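Linoron 포장 작업 시연자 모집 (9월 시작, 로봇 경험 없어도 됩니다)

안녕하세요, Linoron에서 시연 작업 일정을 짜고 있는 사람입니다. 원래는 저도 상자 접고 테이프 붙이던 시연자였는데 어쩌다 보니 모집 글까지 쓰게 됐네요. 글이 좀 길어요. 지난번에 너무 짧게 썼더니 같은 질문 메일이 줄줄이 와서 이번에는 다 적어 보려고요!

일부터 말씀드릴게요. 택배 포장을 로봇한테 가르치는 일입니다. 가르친다고 해서 코드를 짜는 건 전혀 없고요, 조종용 손잡이를 양손에 잡고 움직이면 건너편 로봇 팔 두 개가 그대로 따라 움직입니다. 물건을 완충재로 싸고, 상자에 넣고, 날개를 접고, 테이프로 봉하는 것까지가 한 번이에요. 그걸 처음부터 끝까지 깔끔하게 해 주시면 그 움직임이 통째로 기록되고, 저희 쪽 학습 담당이 가져다 씁니다. 이 프로젝트 이름이 Kanodel이에요. 발음은 다들 제각각인데 저는 그냥 카노델이라고 부릅니다.

원격 조종 말고 맨손으로 하는 날도 있습니다. 사람이 작업대 앞에 서서 직접 포장을 하고 그걸 카메라로 찍는 방식인데, 저희끼리는 손시연이라고 불러요. 처음 오신 분들은 전부 손시연부터 시작합니다. 상자가 어느 쪽 날개부터 접을 때 얌전한지, 에어캡을 얼마나 감아야 뚜껑이 안 뜨는지 손으로 먼저 알고 있어야 나중에 손잡이를 잡았을 때 헤매지 않거든요.
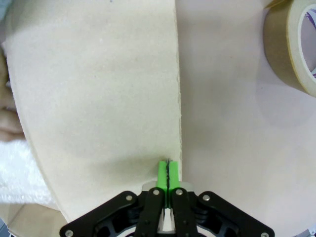 손시연을 며칠 하고 나면 원격 조종으로 넘어갑니다. 이때 제일 답답해하시는 게 힘 조절이에요. 내 손으로 누를 때는 골판지가 휘는 느낌이 바로 오는데 손잡이로는 그게 거의 안 옵니다. 그래서 눈으로 보셔야 해요. 날개 끝이 살짝 들리는지, 접힌 선이 밀리는지요. 첫날에는 상자를 꽤 찌그러뜨리실 텐데 괜찮습니다. 연습용 상자로 500개를 따로 쌓아 뒀으니까 마음 편히 쓰세요 (찌그러진 것도 펴서 또 씁니다).

속도는 정말 신경 안 쓰셔도 돼요. 지원서에 손이 빠르다고 적어 주시는 분들이 많은데 저희한테는 멈칫거리지 않고 일정하게 움직이는 분이 훨씬 반갑습니다. 집었다가 마음이 바뀌어서 내려놓고, 다시 집고, 이런 게 섞이면 그 기록은 따로 빼야 해요. 실수했을 때는 그 자리에서 멈추고 손을 드시면 됩니다. 실수한 기록도 버리지 않고 표시만 해서 보관하니까 미안해하실 필요 없어요. 오히려 몰래 수습해 놓고 말씀 안 하시는 게 제일 곤란합니다, 진짜로요.

상자 크기는 작은 것부터 팔 두 개로 겨우 잡는 큰 것까지 있고, 이번 차수 목표는 통과된 기록 750건입니다. 지난 차수에 133건까지 해 두고 작업대 배치를 바꾸느라 멈췄거든요. 그 133건은 옛날 배치라서 이번 목표에는 안 넣습니다. 아깝지만 어쩔 수 없죠.

테이프 얘기도 해야겠네요. 포장에서 사람한테 제일 쉬운 게 테이프고 로봇한테 제일 까다로운 게 테이프입니다. 끝을 찾아서 떼고, 당기고, 가운데 이음선에 맞춰 붙이는 동안 상자는 가만히 있어야 하잖아요. 그래서 한동안은 사람이 옆에서 날개를 잡아 주고 로봇이 나머지를 하거나, 반대로 로봇이 상자를 잡고 사람이 테이프를 붙이는 식으로 나눠서 합니다. 같이 일하는 느낌이 나서 저는 이 단계를 제일 좋아해요! 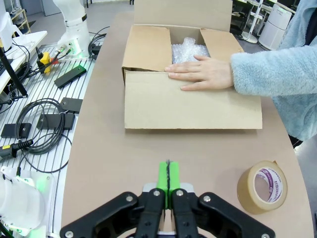 Jabari Mabula는 이 부분을 읽고 나서 좀 더 솔직하게 쓰라고 하더라고요. 재미있는 건 맞는데 똑같은 동작을 오전 내내 반복하는 일이라는 걸 먼저 알려야 한다고요. 어깨보다 집중력이 먼저 닳는다, 점심 먹고 첫 기록이 늘 제일 지저분하다, 그러니까 쉬는 시간을 아끼지 말라고 꼭 적어 달랍니다. 그래서 적습니다. 반복이 많은 일이에요. 음악은 틀어도 되지만 한쪽 귀는 비워 두셔야 하고, 사람 목소리로 시작과 끝을 알려 드리니까 그건 들으셔야 합니다.

쉬는 시간은 한 시간에 한 번씩 꼭 드립니다. 더 필요하면 그냥 말씀하세요. 조종석 의자는 높이 조절이 되고, 팔꿈치 받침도 있습니다. 손목이 안 좋으신 분은 손시연 위주로 배정할 수 있으니 지원서에 편하게 써 주세요. 왼손잡이도 환영이에요. 오히려 기록이 오른손잡이로만 쏠려 있어서 왼손잡이 분이 오시면 제가 아주 좋아합니다.

안전 교육은 첫날 오전에 합니다. 비상 정지 버튼 위치부터 외우고, 로봇 팔이 움직일 때 손을 어디에 두면 안 되는지, 소매나 머리끈은 어떻게 정리하는지 같은 걸 실제 작업대에서 해 봐요. 교육은 Otakar Rusnák가 맡는데, 정지 버튼은 눌러 보고 가야 한다는 주의라서 모두 한 번씩 직접 누르게 됩니다. 교육 시간도 근무 시간으로 쳐서 똑같이 지급돼요.

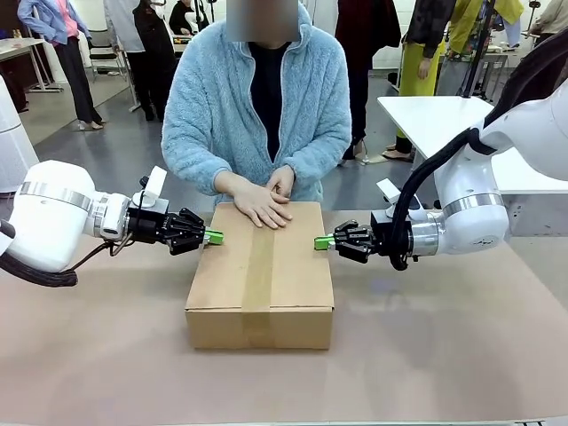
원격 조종에서 제가 제일 먼저 보는 건 양팔 맞추기입니다. 한 손만 잘하는 분은 많은데 두 손을 같이 쓰는 순간 한쪽이 먼저 가 버려요. 상자가 빙글 돌거나 비스듬히 밀리는 게 대부분 그래서예요. 기준으로 삼을 자세는 간단합니다. 닫힌 상자를 사이에 두고 초록색 손가락 끝이 왼쪽과 오른쪽 윗모서리에 하나씩, 비슷한 높이에서 서로 마주 보게 닿아 있는 자세예요. 사람이 위에서 두 손으로 눌러 주고 있어도 양쪽 높이가 어긋나면 제가 다시 맞춰 달라고 할 겁니다. 테이프도 마찬가지로 윗면 가운데를 지나 앞면까지 죽 내려와야 통과예요. 윗면에서 뚝 끊긴 건 다시 합니다.

이제 조건 정리해 드릴게요.

모집 인원: 17명
시작: 9월 중, 합격하신 분들과 날짜를 따로 맞춥니다
시간: 오전반과 오후반 중에 고르시고, 일요일은 쉽니다
장소: Pevach 건물 안의 Linoron 작업실 (엘리베이터 있음)
급여: 시간제이고 금액은 면접 안내 메일에 적어 보냅니다. 기록 건수로 깎거나 더하지 않아요
우대: 택배나 물류 포장을 해 보신 분, 게임 패드가 손에 익은 분, 악기 하시는 분
필요 없는 것: 전공, 자격증, 코딩, 영어

악기는 왜 우대냐고 많이들 물어보시는데, 지금까지 양팔 맞추기를 제일 빨리 익힌 분들이 피아노랑 드럼 치던 분들이었어요. 그냥 제 경험입니다. 전혀 안 하셔도 상관없어요.

촬영 동의도 미리 읽어 주세요. 작업대 옆 카메라와 로봇 손목에 달린 카메라가 돌아가고, 학습용으로 넘기기 전에 얼굴은 흐리게 처리합니다. 목소리는 녹음하지 않아요. 동의서는 면접 때 종이로 드리고, 읽어 보고 안 하겠다고 하셔도 교통비는 드립니다. 복장은 움직이기 편하면 아무거나 괜찮은데 반지와 팔찌는 작업 전에 빼 주세요. 사물함 있습니다.

지원은 간단하게 받을게요. 이름, 연락처, 가능한 시간대, 그리고 손으로 해 본 일 중에 제일 오래 한 것 하나를 서너 줄로 적어서 Linoron 채용 메일로 보내 주세요. 제목에는 Kanodel이라고만 쓰시면 됩니다. 뜨개질도 좋고 김밥집 아르바이트도 좋고 자전거 수리도 좋아요. 이력서 양식은 없습니다. 사진도 붙이지 마세요.

면접이라고 부르지만 사실 체험에 가까워요. 와서 상자 하나를 손으로 포장하고, 손잡이를 잡고 날개 한 장을 접어 보는 게 전부입니다. 한 시간이면 끝나고, 잘 못 접어도 떨어지는 거 아니니까 긴장하지 마세요. 오실 때 1층 카페 Gatti 옆문으로 들어오시면 빠릅니다. 정문으로 오시면 복도를 한참 돌아야 해요.

궁금한 건 메일로 물어봐 주시고, 답은 제가 저녁 전에 몰아서 씁니다. 친구랑 같이 지원하셔도 되고, 같은 반을 원하시면 두 분 다 지원서에 서로 이름을 적어 주세요.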